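Kozan

README for the clothes-handling recordings and the build that goes with them

Kozan is a home build. The aim is an arm on a trolley that can pick a garment off a bed, fold it or hang it, and go back for the next one. The arm is a long way from doing that. What we have so far is a set of recordings made with a hand-held gripper, the scripts that turn them into training clips, and the notes below.

Maintained by Catrin Mostyn (recording, labels) and Vimala Chacko (arm, scripts). Most of the metalwork is done at the Gultent shared workshop. The recording is done at home.

What is in the set

917 clips in total. 872 are usable and listed in index.csv. The other 45 are kept in the folder called rejects, mostly for lost tracking or a thumb over the lens. Please don't train on them, but they are handy for testing the filter.

Each clip is one handling of one garment. It starts before the fingers close and ends after they open. Clips where the garment was dropped are kept and marked drop=1. There are 79 of these.

198 clips are of knitwear. The rest are shirts, T-shirts, trousers, towels and pillowcases. Socks were left out because we could not agree what counted as folded.

Folders

clips/ — video, one file per clip
pose/ — gripper position and finger opening, same file names as the video
labels/ — garment type, grasp point, drop flag
rejects/ — see above
tools/ — scripts

Labels

Garment type is one word from types.txt. Grasp point is one of collar, shoulder, sleeve, hem, body or bunch. Use bunch when the fingers hold more than one layer and you can't say which part is doing the work. Catrin labelled everything once and Vimala checked the knitwear. Where they disagreed the label is Vimala's, and the old one is in the column label_a.

The split between body and bunch is the weakest part of the labelling. If your results look odd, merge the two and try again.

The arm

The arm is a second-hand Turkex with new belts on the shoulder and elbow. The wrist is our own, cut from sheet at Gultent. Drawings are in tools/wrist. Version three is the one to build. Version two cracks at the cable slot.

The controller board is a Lisix and runs warm, so leave the lid off or fit a fan. It also forgets its zero position after a power cut. Run tools/home.py before anything else, with the arm clear of the bed frame.

Knitwear

Knits are the hardest garments we have tried.

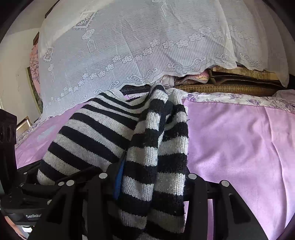
A jumper stretches when it is lifted by one layer and comes up as a heavy lump when it is lifted by several. The tracking copes well enough, but stripes upset our fold detector, which reads the edge of a band as the edge of the cloth. Setting stripe_guard to on in tools/config.txt helps and makes everything slower. Leave it off for plain garments.

Known problems

Bright patches on pale bedding confuse the exposure for a second or so at the start of some clips. Trimming the first ten frames gets rid of most of it.

All the recording was done by two right-handed people, so left-side approaches are thin.

The pose files from before July use the old axis order. tools/fix_axes.py converts them. Running it twice will put them back to wrong, and it won't warn you.

Still to do

Hangers. Buttons done up and undone. A quieter trolley — the present one can be heard downstairs.

Send corrections to either of us, with the clip name in the subject line.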